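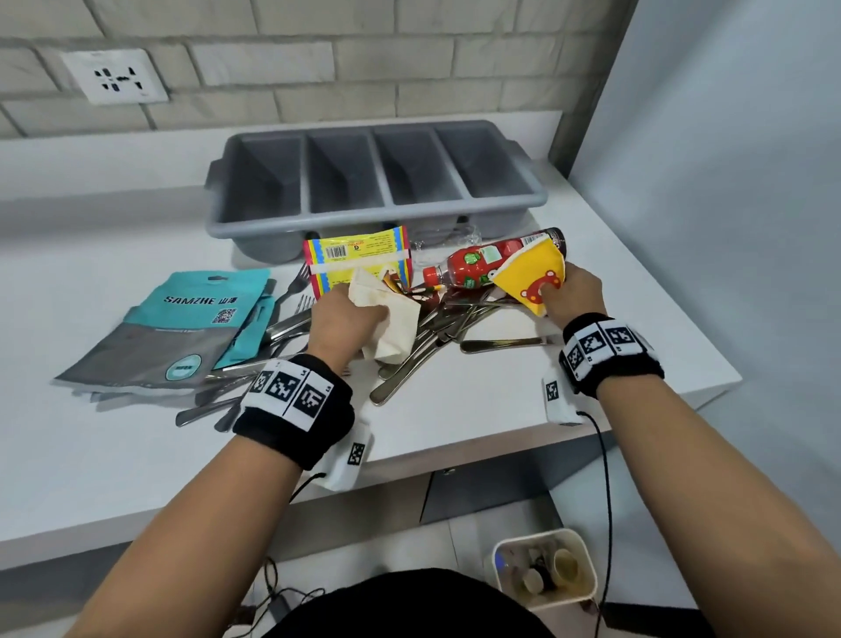
Kitchen counter, back wall. Gray cutlery tray and the SAMZHE bag.

November, workshop notebook, Trullurwood
Subject: sourdough crock glazes, second round of absorption tests

Started at 7:40 am. Kiln had cooled overnight to where I could open it with bare hands. Unloaded the top two shelves first and left the bottom shelf until after coffee.

The question for this round is the same as last time: why do the lidded crocks fired with the Lastum clay body weep at the foot when they hold a wet starter for more than a day? The customers who complained all had the oatmeal glaze. The ones with the dark green have been fine so far, but we have sold fewer of those, so that says little.

Test tiles

Tiles are numbered on the back in iron oxide. Unglazed bars, same clay, same bag, cut from one slab and dried under the same board. Half went on the top shelf and half on the bottom. I wanted to know how much of the trouble is the kiln and how much is the clay.

Weighed the bars dry, straight from the kiln. Boiled them for 2 hours in the big pot, left them in the water to cool, blotted with a damp towel, weighed again. The towel matters. Last time I used a dry one on half the bars and it pulled water back out of the surface, and the numbers were all over the place. Damp towel, one pass on each face, straight onto the scale.

Top shelf bars came in tight, all under 2 percent. Bottom shelf bars were worse, and the two at the back left corner were the worst of the lot. That corner is under the old element, the one we patched and did not replace. The cone pack from that corner shows it too: the target cone had barely started to lean, while on the top shelf the same cone was touching.

So the bottom of the kiln is running cold. This is not news but I had been blaming the clay.

Went back through the firing log to see which crocks had been stacked low. The log only gives the shelf for the last few loads. Before that it says "crocks, full load" and nothing else. From now on write the shelf and the corner for every crock. There is a column for it.

Large crock, full of water

The large crock from the bottom shelf went on the bench with the lid off, filled to the shoulder. Weighed 1,754 grams empty. Set it on a sheet of brown paper and drew around the foot with a pencil.

9:15 am, paper dry.
11:00 am, paper dry, foot ring cool to the touch.
1:30 pm, a damp crescent on one side of the pencil line.
4:00 pm, damp all the way around, paper starting to cockle.

The small crock from the top shelf weighed 1,347 grams empty and got the same treatment next to it. Paper still dry at 4:00 pm. Left both overnight. Will look at them before lighting anything.

I would have liked two crocks of the same size for this but there was only one large one left in the load without a crack, and it was the low one. Throw two more large ones this week and fire one high and one low.

Glaze

The oatmeal glaze crazes on this body. I could not see it on the crocks until I rubbed ink over the inside and wiped it off. After the ink there was a fine net of lines from the rim down to the curve of the base. The dark green showed nothing under ink on the one pot I tried, which agrees with the complaints but is still one pot.

Crazing on its own should not make the pot leak if the clay underneath is tight. With the clay open, as it is on the bottom shelf, the water goes in through the crazing and comes out at the bare foot. Both faults together make the puddle. Fixing either one would probably stop the complaints, but we should fix both. People are keeping food in these.

Plan for the oatmeal: more silica, in steps. Mixed four small cups from the same base so the only thing that moves is the silica. Sieved each one twice. The third cup was thick and needed more water than the others, so I marked the lid. Dipped three tiles in each cup, count of three, and wiped the backs. They are drying on the rack by the window. Do not move them closer to the heater, the last set flaked.

If the silica makes it go dry and chalky we will try the other way and bring down the soda feldspar. The recipe card in the box is out of date. The right one is the one taped inside the cupboard door, with the correction in red.

Also ran the freezer and boiling water test on two oatmeal tiles from the old batch. Overnight in the freezer, then into a bowl of boiling water, then ink. New lines on both. One of them gave a loud ping in the bowl.

Call with Tawfik

Called Tawfik about the clay. They say the Lastum body has not changed and that it is meant to be under 2 percent when it is fired to the full cone. My top shelf bars agree with them. I asked about the last delivery being softer than usual and they said it was pugged a little wetter for the cold weather. It throws well enough. The slabs take longer to dry and I have lost some to warping at the corners, so turn the boards over at the halfway point and keep the plastic on loosely for the first night.

They can hold 50 bags at the present price until the end of the month. We have room for the clay if the broken shelving goes out of the back store. I have not said yes. I would sooner know the kiln is sorted before buying that much of anything.

Kiln repairs

Ordered a bottom element set from Trusance, along with pins and one spare thermocouple. They could not give a delivery day. Until it arrives:

No crocks on the bottom shelf. Put planters and test tiles there.
Cone packs on every shelf, front and back.
Hold at top temperature for 20 minutes longer than the usual program. This will help the bottom but watch the green on the top shelf, it runs if it gets too much.
Leave more space between the lowest shelf and the floor. Use the taller posts, they are in the crate under the wedging table.

Checked the lid seal with a strip of paper. It pulls out freely along the front edge, so there is a gap there as well. Not big, but heat is going somewhere. The bricks along that edge are crumbly and I did not want to poke at them more than I had to. Vacuumed out the dust from the element grooves while it was cold. Found a blob of melted glaze in the lowest groove, directly under the patched section. Chipped off what would come. That may be half the trouble with that element.

Lids

Separate matter but it came up while unloading. Three lids stuck to their crocks. The wax had been brushed on the gallery but not on the lid itself. Both sides need wax, and then a thin line of alumina wash on the lid. Two came free with a tap from a wooden handle. The third took a chip out of the rim and is a second.

The lids on the small crocks are still too tight for starter. The gas has to get out. I ground one down by a hair and it rattles now, so that was too much. The next ones should be thrown looser from the start. Allow for the shrinkage on the lid and the gallery separately, using the calipers set from the wet pot.

Crocks already sold

Wrote back to the two customers whose crocks leaked and offered a replacement from the top shelf once I have ink tested it. Asked them both how long the starter had been inside before they saw water. One has answered: the second morning. That fits with the large crock on the bench.

The remaining oatmeal crocks are off the sales shelf and in the back store with a strip of blue tape on each. They are fine for utensils. They can be sold as that at a lower price if someone writes it clearly on the tag.

To do

Read both brown papers first thing.
Weigh the bars again after drying them out, to check the dry weights hold.
Fire the silica tiles on the middle shelf.
Ink test one dark green crock from each load still here.
Throw two large crocks, same weight of clay, marked H and L on the foot.
Clear the broken shelving.
Answer Tawfik before the end of the month.

Finished at 5:20 pm. Scale batteries are low, the display was fading during the last few bars. Spares are in the drawer with the loop tools.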